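The doors, finally

Posted 2026-10-14 in House

I've been putting this job off since we moved to Tistlow, and I mean properly putting it off, the way you do with a tax return. Floors get done. Windows get done when my mother-in-law is coming. But the doors and the wooden trim around them? I don't think I'd touched them with anything other than my elbow while carrying groceries.

What got me going was Prapai Saithong from down the hall. She dropped in for a cuppa and mentioned that she does her door frames every October, top to bottom, with one cloth and a bucket of warm water with the tiniest squirt of dish soap in it. No fancy sprays. I had a half-full bottle of Iltus polish under the sink that I bought on special and have never liked the smell of, so I was happy to be told to leave it there.

So, the doors. Ours are that glossy orange-brown colour that was clearly somebody's favourite at some point (I've come around to it, mostly), and the shine is lovely until the light comes across it sideways and then you see everything. I like to put one hand flat on the door so it doesn't swing away from me and work the cloth with the other, right along the edge where the wood meets the wall.
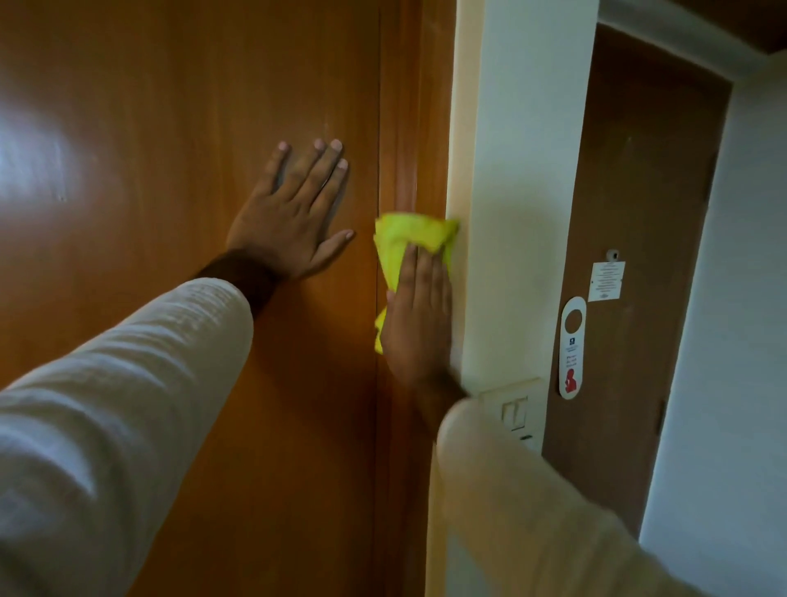 One hand on the door, one on the cloth.

That edge is the spot, by the way. Everybody wipes the middle of a door, but grubby fingers go round the side of it, and the corner of the paintwork cops it as well. If you bunch the cloth up you can get the timber and the wall in one go. Just wring it out really well first. I learned that one at our old place, where I left a grey drip mark down a cream wall and Trefor Owen, our very patient landlord, pretended not to notice it for a whole year.

Go gently near the light switches too. I do those separately with a barely damp corner, and I turn the switch off first and don't let any water near the gaps. They're always filthier than I expect!

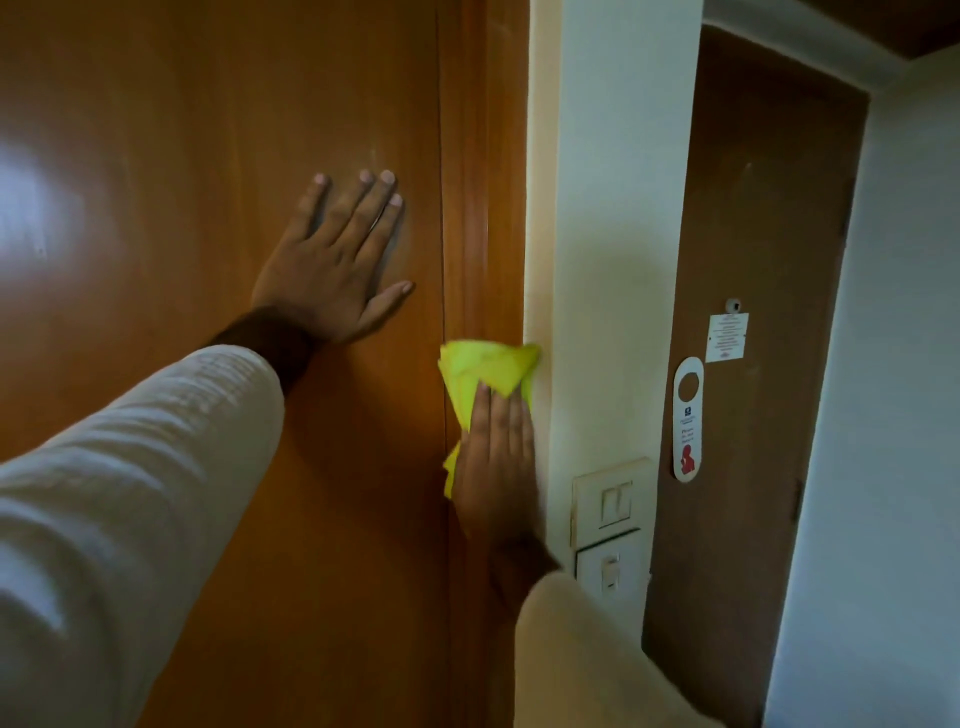
Along the frame, just above the light switches.

I did find a few faint scuffs on the door while I was up close. I'm going to try a pencil eraser on those before I go asking at Jenkins about touch-up sticks, as last time I went in for one thing and came out with a mop, a doormat and a packet of hooks I still haven't hung.

As for the cloth, it's nothing special, just a bright yellow one. I buy the loud colours on purpose so they don't wander off into the kitchen and end up on the dishes. I fold it into a flat bundle so there's always another side to turn to, then scrunch it up when I get to the fiddly bits.

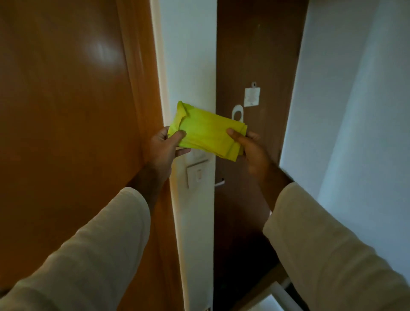
Still on the list

The skirting boards, which I'm pretending are a separate job. The top of the wardrobe, once I've borrowed a step stool. And I'd like to have another go at the bathroom door, where the paint has started to lift near the bottom. If anyone's used the Lorurora primer in a steamy room, let me know in the comments how it held up, because I keep reading the tin and putting it back on the shelf.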